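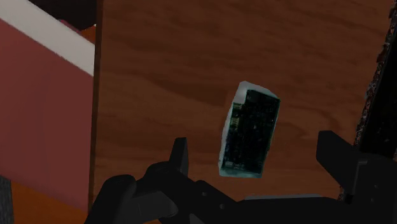 According to one user of the June build, the grasp planner treated every thin part as a flat plate and ignored the connector side. Version 3 of Kelska changes this: the planner now takes a keep-out mask per object, and circuit boards ship with one by default.

Kelska — simulated grasping of small rigid parts
Maintained by Vultia. Last updated 15/10/2022.

Contents
59 scenes, 11 object classes, wrist view only. Each scene holds one target and several distractors on a wood-textured surface. 58 scenes have full pose labels; the other has labels for the target only.

Control
Two-finger gripper, position controlled. The approach runs with the fingers open and the close command is issued separately, so a policy can be scored on alignment alone.

Tooling
Episodes are replayed with the Tiveck viewer. Configuration files written for Khunthong load unchanged — except camera offsets, which must be given in metres.

Known issues
Board edges can render pale against dark backgrounds, which upsets colour-based segmentation. Use the depth channel for masks.
Contact friction is the same for all classes.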